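Odd socks get their own table at Clotby laundry

The community laundry in Clotby has started a sorting table for socks that come out of the wash without a partner, after staff found that single socks had filled most of a storage cupboard behind the dryers.

The laundry, on the ground floor of the old Vallia shoe shop, took in 2,063 loads last year. Most were service washes, dropped off in the morning and collected folded in the afternoon. Shirts, towels and bedding nearly always go home with the right household. Socks are harder. They cling to the inside of duvet covers, slip behind the drum seal or get left in a trouser leg, and by the time they turn up the rest of the bag has often gone.

Until January these went into a carrier bag on a hook by the door. Customers were welcome to look through it but few did, and the bag was emptied into the cupboard whenever it was full. When the cupboard was cleared for a new water softener, 19 bags came out of it.

Under the new arrangement, socks found during the day go into a basket and are sorted on a table before the evening shift ends. Matching pairs are laid together, folded once at the ankle and put in a tray under the month they were found. Singles go back in the basket and are checked against the next day's finds. A sock is kept for 3 months. After that it goes to the Mulov textile bank on Station Road, which takes worn cotton and wool for use as padding.

Plain black socks cause the most trouble. Two that look alike under the strip lights can turn out to be different lengths, or one has a ribbed top and the other does not, and staff have been asked to lay them flat and compare heel and toe before calling them a pair. Coloured socks are quicker, and patterned ones are usually claimed within a week. 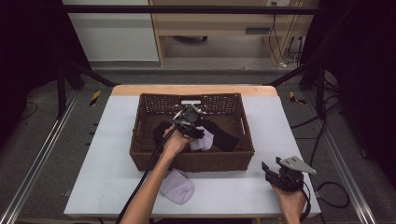
Nguyen-Tran wrote to the laundry's newsletter to say that the sorting was welcome but that the trays ought to be at the front of the shop, where people waiting for a machine could go through them. The letter asked for the pairs to be left unfolded as well, so that customers could see the size and the state of the heel without undoing someone else's work. It also pointed out that children's socks were being mixed with adult ones, and that a parent looking for a small grey school sock had to turn over everything in the tray to find it.

The laundry has agreed to the first request and to the last. The trays will move to the shelf below the window, and children's socks will have one of their own. Pairs will go on being folded, as loose ones tend to drift apart again once a few people have had their hands in the tray.

Customers are also being asked to do a little at home. The laundry suggests fastening pairs with a safety pin or putting them in a net bag before dropping off a wash. Net bags are sold at the counter for £4 and can be borrowed free with a service wash, provided they come back with the next one. Socks balled up together should be pulled apart first - the middle of a tight ball does not get properly clean, and it takes far longer to dry than anything else in the load.

Anyone who thinks they are missing a sock can bring its partner in and leave it at the counter in an envelope with a name and telephone number. Staff will look for a match at the evening sort and ring if they find one. There is no charge. Gloves are accepted on the same terms, but the laundry says it does not have room for tights or baby mittens at present.

The table is not used for anything else after 5pm. During the day it is free for customers to fold on, except when large items such as curtains are being pressed.

A first clear-out of unclaimed socks is due in April, and a notice will go up by the door beforehand. Good pairs that have not been collected by then will be washed again and offered to the Clotby clothing exchange, with the remaining singles going to Mulov in the usual way.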